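Usten drip kit, set-up guide
Section 2: Running the line to pots and climbers
Rev. 4/23/26, K. Gill

Read the whole section first. Takes an afternoon, longer if you have a lot of pots. Scissors, a bucket, the hole punch from the small bag.

Before you start
Leave the tubing in the sun for a while, still coiled. Stiff tubing fights you and kinks at the corners. Check the rubber washer is in the tap connector. If it's missing, look in the bottom of the bag, they fall out.

1. Screw the connector to the tap. Hand tight. No pliers.
2. Fit the filter next, arrow pointing away from the tap.
3. Push the main tube onto the filter barb until it covers both ridges. Dip the end in warm water if it won't go.
4. Lay the tube along the back of the pots, loose. Don't cut anything yet.
5. Walk it. Is every pot in reach of a side tube? If not move the pots, much easier than moving the tube later.
6. Cut the main tube past the last pot. Leave the end open for now. 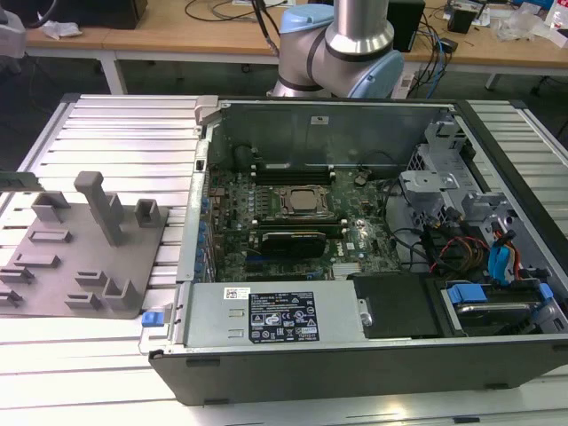 Fig. 2. Open desktop tower on its side, motherboard and graphics card in view.

7. Punch one hole per pot. Straight in, no wiggling. A wiggled hole leaks. Wrong hole? Plug it with a goof plug, part 1322.
8. Push a side tube connector into each hole until it clicks.
9. Side tube on, then the dripper, then the stake. Stake goes halfway between stem and rim.
10. Open the tap a little and flush untill the water at the open end runs clear. Into the bucket, not the bed.
11. Close the tap. Fold the end over and slide the clamp on.

Jasmine, honeysuckle and other climbers in big tubs: use two drippers, one each side of the stem. Single dripper wets one side only and the other half of the root ball dries out.

CAUTION: No more than 16 drippers on one line. Past that the far pots get next to nothing. Split the line with the Y piece instead.

CAUTION: Never glue the joints. You will want them apart in October.

Note on timers. The Wirkia timer goes between tap and filter, not after. Start with early morning, short run, then poke a finger in the compost. Still dry under the surface, add time. Soggy, cut back. Small clay pots dry out faster then plastic ones, so check those first.

Note on feed. Liquid feed clogs drippers. Feed by hand with a can.

If a dripper stops: pull it off, rinse it, blow through from the wrong end. Still blocked, swap it. Spares are in the small bag with the plugs.

Winter: tap off, clamp off, lift the far end and let it drain. Timer and filter come indoors. Tubing can stay where it is.

Missing parts, ask for Maritza Valderrama at the parts desk and have the number off the box lid ready. Section 3 covers hanging baskets.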